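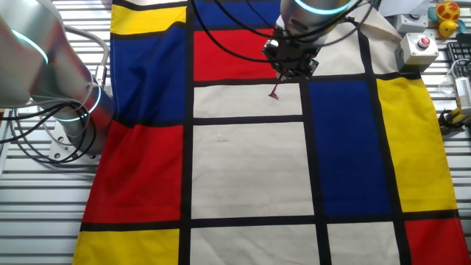

Colored cloth on the work table, with one arm at the left and another above the cream patch.

I finished Rusutus over the weekend and I have been going back and forth on whether to start a second run. It is a fighting game from Brendness, the third in a series I have played on and off since college. The first two were built around ring-outs. This one drops them, and I didn't expect to miss them as much as I do.

The roster is smaller than last time, but the characters feel further apart. I settled on Vieira early, mostly because her throws are easy to confirm off a low kick. Her damage is low unless you get the wall. Against anyone with a decent sidestep I was losing rounds I thought I had.

Story mode took me some 7 hours. The best part is the stretch in Fomorville, where you fight on the ferry and the floor tilts a little during each round. After that it goes back to cutscene, fight, cutscene, and I skipped more than I watched.

Training mode is good. It shows frame data without making you dig through menus, and you can save 3 setups per character. I would have liked more slots.

Costumes cost 1,000 coins each and a ranked win pays 700, so you earn them at a fair pace if you win. Losses pay almost nothing. Online was smooth for me in the evening and bad after midnight, when matches took a long time to find.

I'll probably try a heavier character next and leave ranked alone for now.

3 comments
Share this post

Recent posts
Picking an arcade stick for small hands
Why I still play the second Brendness game
Wall combos for beginners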